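Gripper fingers close off center in sim after changing the finger set

Asked in June, 2 answers

I have a parallel gripper cell set up in Lekano, modeled on our real Grellik unit. The task is handling white paneled cabinet doors. After I swapped the finger meshes, the left finger reaches the panel first and drags it sideways before the right one touches. Finger stroke is 39 mm each side. Drive stiffness is 1,000 on both joints. The wrist view is rendered with the fingers open.

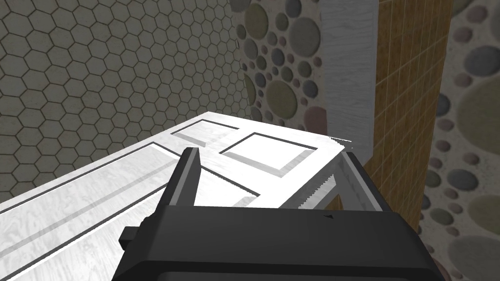
Wrist view, fingers open over the panel. Arrow mark on the housing points left.

The left finger looks dark and the right one nearly white in this view. I don't know if that is only lighting or if the right finger lost its material on import. Where do I start?

Answer 1 (accepted)

Color won't move a joint. Check the joint origins first. When you replace a mesh in Lekano, the visual updates but the collision shape keeps the old offset. Turn on the collision overlay and compare each finger with its visual. On my cell the right one was out by 11 mm. Re-export both fingers with the origin at the mounting face, delete the cached collision files, reload. Then command zero stroke with no part loaded and read both joint positions. If they match and the pads still meet off center, the error is in the mesh.

For the material, open the right finger link and see what is assigned. Do this separately.

Answer 2

Had the same thing with a Hoshino gripper. Lowered the stiffness and it went away, mostly. Didn't look into it further.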